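Nendmont Assembly Teaching Project
Progress report to the Jastwood Fund
August 20, 2018
By Ecaterina Manole

The work since our last report has been on collecting demonstrations by remote control in the simulated cell. The task has not changed from the proposal: pick up a small flat box from the mat and set it down in a tray. An operator drives the arms from the desk with a pair of hand controllers, and Selness, our recording software, stores joint positions and gripper commands along with the camera views.

We planned for 400 accepted demonstrations by this point and have 200. The shortfall comes from the first batch, which we threw out. The controllers and the simulator were running on different clocks, and the gripper commands were stored slightly late against the arm motion. A policy trained on that data closed its fingers after it had already started to lift. The clock problem is fixed and every run is now checked for it before it is accepted.

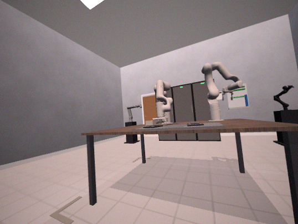
We also changed how operators are trained. At first each person got a written sheet and went straight to recording. Their early runs were full of pauses and small corrections, and the policy copied the pauses. New operators now do 77 practice runs that are not kept — the number comes from where the completion times leveled off for our first operator. It costs some hours up front, but far fewer runs are rejected afterward.

Most of the remaining rejections come from the grasp. The box is low and the operator has to bring the fingers down on both sides of it at the right angle. On a flat screen it is hard to judge height. We tried a second view from above, which helped with angle and did little for height.

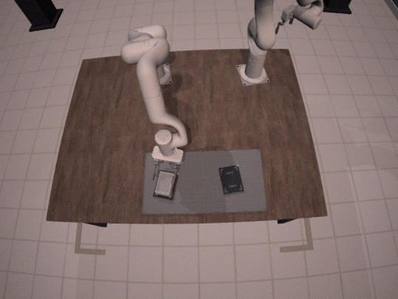
Reading time: 2 minutes

The next step is to vary the starting positions more widely. Up to now the operators have been resetting the layout from a short list, and the policy does poorly on anything off the list. Sang, the script that places the objects, can now turn and shift each one at random within limits we set. We expect completion times to go up for a while.

Showing the task by hand on the real arm is still planned for December. We will guide the arm directly and compare those runs with the remote ones. The question is whether hand guiding gives smoother motion near the box, where remote operators slow down the most. 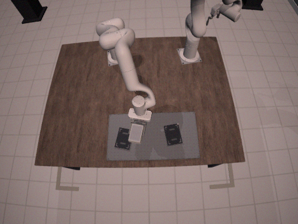
Ecaterina Manole adds that the target of 1000 demonstrations should stay in the plan, but that she would accept a smaller set if the random layouts prove harder to record than expected. She would like that decision made before the hand-guided runs begin.

Spending is within the approved budget. The one request we have is to move the unused travel money to operator hours.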